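4 min read

Section 4. Loading a Skeletal Scan into Ruleo

The Budeseck collection ships its burial scans as slice stacks. The sales sheet says Ruleo "reconstructs trauma automatically." It draws surfaces. Deciding whether a crack in a skull came from a blow or from a shovel is still your job.

1. Copy the whole stack to a local drive. A complete skull set has 616 slices. If your folder shows fewer, copy it again before you go on.

2. Open Ruleo and choose Import > Stack. Leave Auto-Repair off.

CAUTION: Auto-Repair closes small gaps in bone, including real fractures. There is no undo once the project is saved.

3. Set the bone threshold to 820. The preset called Ancient Bone starts lower and tends to pick up dried tissue and wrapping.

4. Scroll through the neck vertebrae by hand. Mark any break with a flag, and type what you see, not what you think happened.

5. Run Compare Edges. The result is a score from 0 to 50.

NOTE: Daltska, who wrote this tool, calls a high score "probable injury near death." We have not seen the test data behind that claim. Treat the score as a reason to look again.

6. Have a second reader flag the same scan without seeing your marks. Munteanu format files hide the first reader's flags by default; other formats don't.

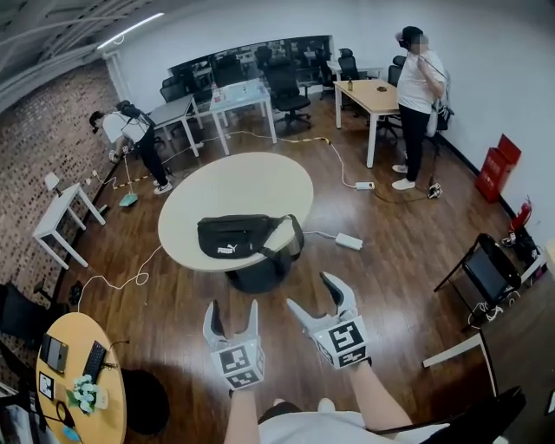 Manual Issue 10, p. 37

7. Export both sets of flags with the raw slices. A surface model alone can't be checked by anyone else.

CAUTION: Do not export the Cause of Death field. It fills itself in from the edge score, and it will do so even on an animal bone.

3 shares | 0 comments

Related
Section 3: Checking Slice Spacing
Section 5: Measuring Healed Bone
Known Problems with Auto-Repair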